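Week 4 handout: from two grippers to one policy

Hello again, everyone. Last time we left the cloth task half explained, so let's start with the bit that trips people up every March, namely the clocks. 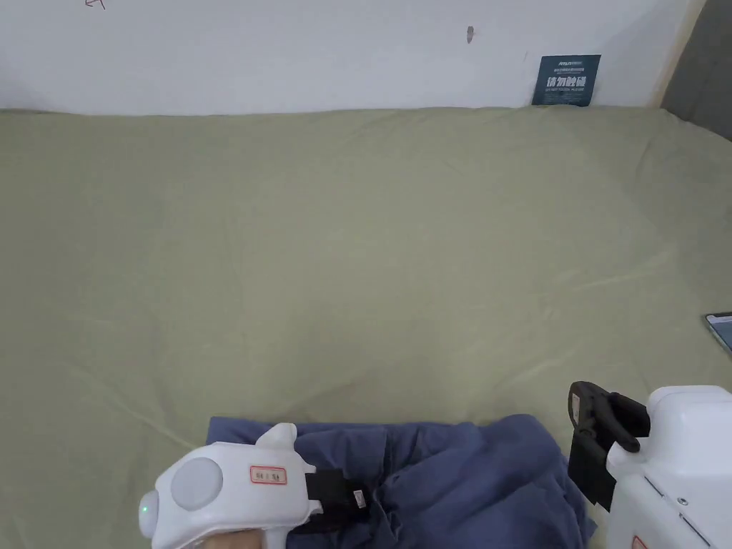 Each gripper keeps its own time, and the head camera keeps a third. Before training, Bumik resamples all three streams onto one timeline of 200 steps, and a slip of even a few steps will teach your policy to close its jaws on air — do plot the jaw widths first, it saves such a lot of grief!

Cloth has no tidy pose to estimate, so we predict short chunks of motion for both hands together, straight from the images.

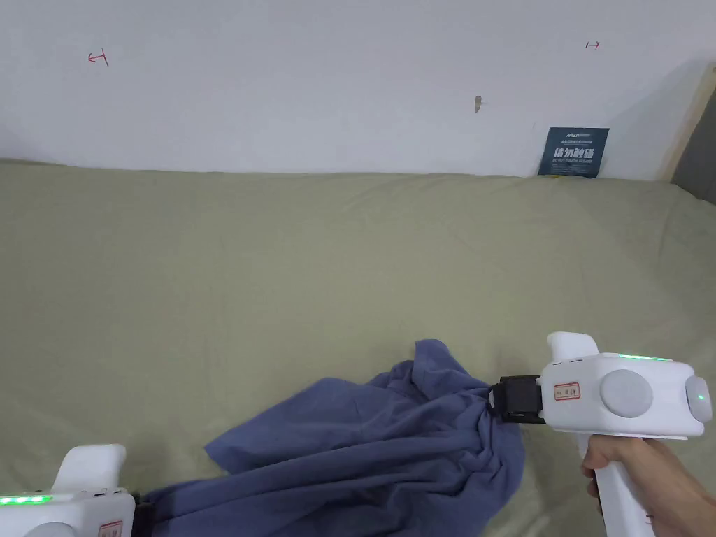 Planning ahead, but not too far

Start with chunks of 18 steps, run half of each, then predict again. Ghada Awad's notes on blending the overlaps are lovely and well worth an evening. 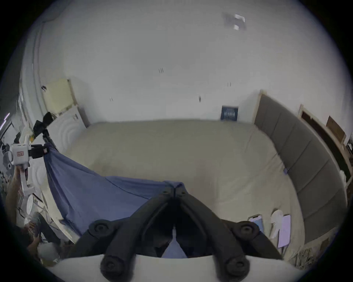
Fig. 3. Gripper camera view, with the fingertips at the blue cloth.

For next week, please read the Chege loader code as far as line 121.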